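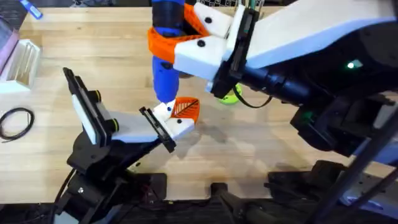 Both arms on the blue cylinder, right one gripping, left fingertip under the rounded end.

June, written up after tea.

Spent most of today on the handover rules for the two-arm bench. The Flitulau draft has 4 rules for passing an object from one arm to the other, and I think it needs 5. The missing one is about who is in charge while both arms are touching the thing. At present it says the first arm "shall release when the second has contact". Contact is far too loose a word. A fingertip pressed against the bottom of something is contact, and if the top gripper opened on the strength of that, the piece would go on the table.

My wording, for now: the holding arm keeps its grip until the receiving arm has closed on the object and reported a steady load. Touching from one side does not count. Sent it to Detow at four o'clock and have heard nothing back.

Other points to settle:

Loose items. The Sadowski checklist wants the table clear out to the full reach of both arms before a run. We leave a ball, a slotted box and a coil of cable on ours. Either we clear up or we write down what may stay and where. I would rather clear up, the cable first.

Cables on the arms. Add a check that the loop at the wrist has slack at both ends of its travel.

Logging. Clirkura's log stops at 2,000 entries and then writes over the oldest. We were at 3,203 by lunch, so the early ones are gone. Export at every break from now on, and put that in the rules too.

Need to number the clauses again before I print it. Also the word "shall" is in there far too often. Left it at that and went home with a headache.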